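Search this blog Search

So I've been promising a sim post since September, and I finally have something worth writing up! Quick catch-up if you're new: the side project is called Zukmont, it's all about grasping, and I've been trying to teach a simulated robot hand to hold on to awkward blocky things using as little training as I can get away with.

The first version (Tremerine, rest in peace) got a reward only when the object was lifted clear of the floor. Sounds fair, right? Except a random policy almost never lifts anything, so it spent whole nights learning nothing at all. I'd come down at 6 a.m., coffee in hand, and the curve would be flat as a pancake.

The new one is Hendarstead, and the big change is a little bonus for contact. Every link that touches the object earns a bit, and the bonus shrinks as training goes on, until only the lift counts. I also start 15 percent of the episodes with the hand already up against the object, so it gets to practice the squeeze without having to find the thing first. 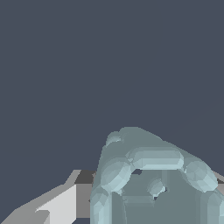

With both changes in, it got its first reliable lifts after 759 updates. Then I took the close starts away (just to see) and needed roughly 342 more to get to the same place, which is a smaller gap than I'd expected. I really thought the close starts were doing all the work! Looks like the contact bonus is pulling most of the weight, though I've only run 2 seeds of each, so please don't go quoting me.

One annoying thing: if the bonus fades too slowly, the policy gets lazy and just leans on the object forever, collecting its pennies. I fixed that by tying the fade to the lift rate instead of the clock. Zacharias, my poor old desktop, is chewing on more seeds tonight with the fan going like a hair dryer. Next up is randomizing the friction, and I'm a little scared of what that does to my nice curves.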